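Tuning a two-arm cable pick in Drurnodel

1. Open the Sirkico planner and load both arms. Set the minimum gap between grippers to 13 mm.
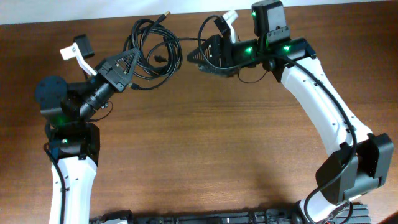

2. Check the head view
Run the cable detector. The mask should cover the whole coil, plugs included.

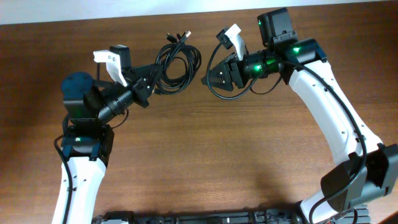 Head view, coiled cable between the two grippers.

3. Close and lift
Lower the grip force to 66 percent and send the lift command.
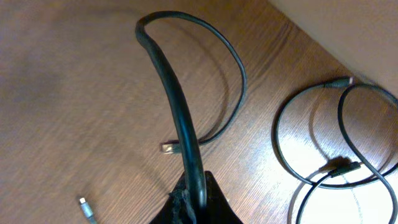

Damián Barajas: I had to turn the lift speed down as well, or the planner timed out.

4. Set the open pose
Save it as a preset and repeat for arm 2.

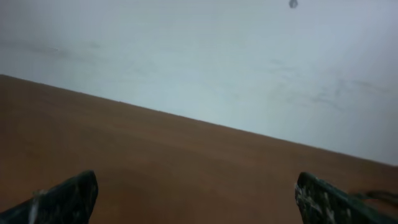
Wrist view, gripper fingers open.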